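Product safety, Home robotics
March
By the Ollora press office

Ollora is asking everyone who runs one of its Villa household robots at home to install a grip update before the machine next handles fabric, and we would like to say sorry at the outset for the bother this will cause.

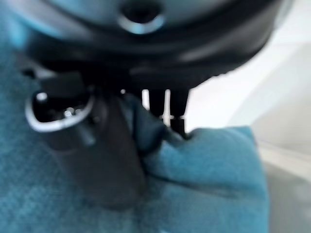
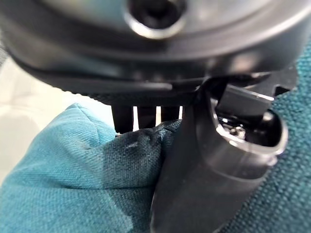
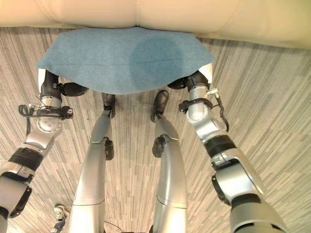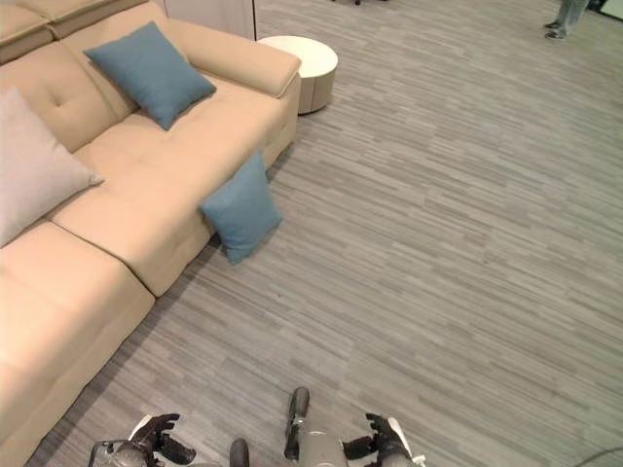
The fault lies in the way Villa lets go. When the release command is sent, the fingers can stay closed for 600 milliseconds longer than they should, and if the arms have already begun to move apart the robot goes on pulling. Our team in Clivodgate found it during tidying trials, in just the sort of job where both grippers have hold of a blue cloth by its corners in front of the sofa. With a towel the worst result is a torn hem, but we would hate for it to be a sleeve with somebody's arm inside!

No injuries have been reported. The fault affects 819 robots running the Cisusen control software, and the corrected version has now been through 2000 releases on the test bench without a late opening. Until yours is updated, please switch off laundry and tidying tasks in the settings menu, and keep children and pets well away from the arms. The update takes a few minutes over your home network, and our support line will happily talk you through it, however long that takes.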